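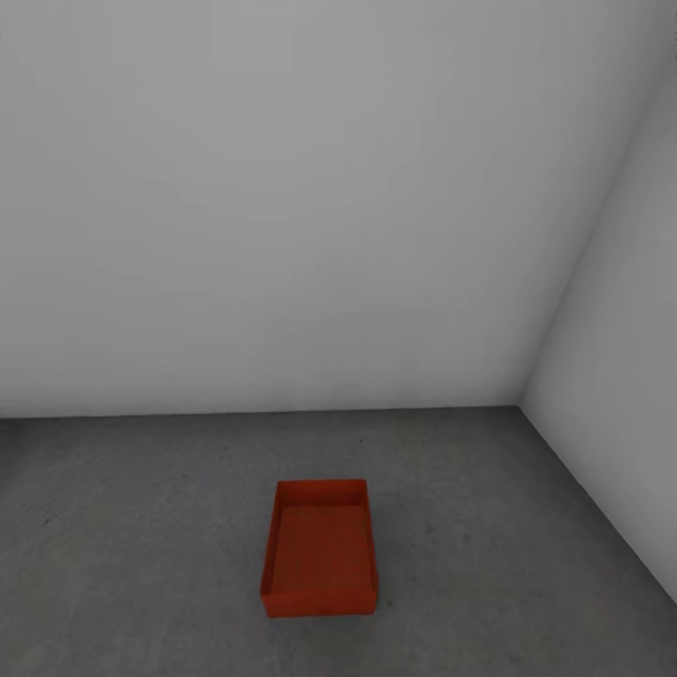 Why Does an Empty Room Ring? Echo and Reverberation in Everyday Spaces
Rebecca Vitale, Zhenhua Yuan and Latifa Benjelloun
Spring project report, Mar 17, 2025

Our project started with a clap. Zhenhua had just helped his aunt move out of her apartment on Royer Street, and he told us the living room sounded like a swimming pool once the couch was gone. We all wanted to try it! Clap your hands in a bare room and the sound hangs on. Clap in the same room with a rug and a bed in it and it stops almost at once. We wanted to know how big that difference really is and which everyday things make it.

What we already knew

Sound bounces off hard surfaces like painted walls, tile and glass. Soft things full of tiny air gaps – blankets, coats, thick curtains – soak it up and turn it into a very small amount of heat. The time it takes a sound to fade by 60 decibels is called the reverberation time. A big church can take several seconds. A bedroom usually takes less than one.

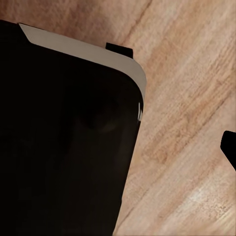 Fig. 2. Black face with a rounded corner and a light gray rim.

Shape matters too. A flat surface sends sound off in one main direction, like a mirror does with light. Two flat walls facing each other can pass a clap back and forth so fast that it buzzes, and this is called flutter echo. Rebecca found a wonderful one in the stairwell of the Leklow Building, and we lost most of an afternoon to it.

How we tested

We recorded 227 claps in 14 rooms, with the phone always on a stool at chest height. Hand claps turned out too uneven to compare, so after the second room we switched to two blocks of pine on a hinge and started over. The blocks gave a peak of 66 decibels at the phone in our first test room, and we checked them again there before each session.

In each room we recorded with the doors closed, then open. In three of the rooms we were also allowed to hang blankets, and those are our favorite results. One blanket on one wall was enough to kill the flutter completely.

Doors surprised us the most. We expected an open door to change almost nothing, but in small rooms the sound poured out and
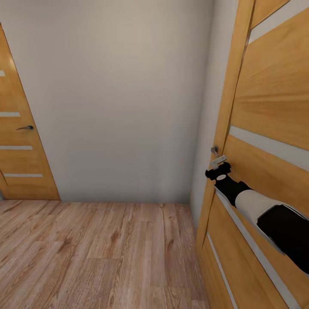

the ringing got noticeably shorter. An open doorway acts like a perfect sponge, at least until the space on the other side starts sending sound back. A long corridor does send it back, and on some recordings you can hear a faint second tail after the first one has died away. Latifa drew the curves by hand on graph paper and they are beautiful.

What we are less sure of

Our phone microphone is weak at low notes, so we can't say much about bass. Thin wood is supposed to absorb some low sound by bending a little, and we would love to test this in April with a drum.

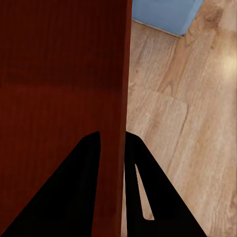
Othmane Abdel Hamid wrote on our draft that we should repeat every room with people in it, as clothing absorbs more than we think, and that a full classroom is a different room from an empty one. We agree and have added it to the April plan. We also need a quieter pair of shoes for Zhenhua, whose squeaks are on the recordings from the gym.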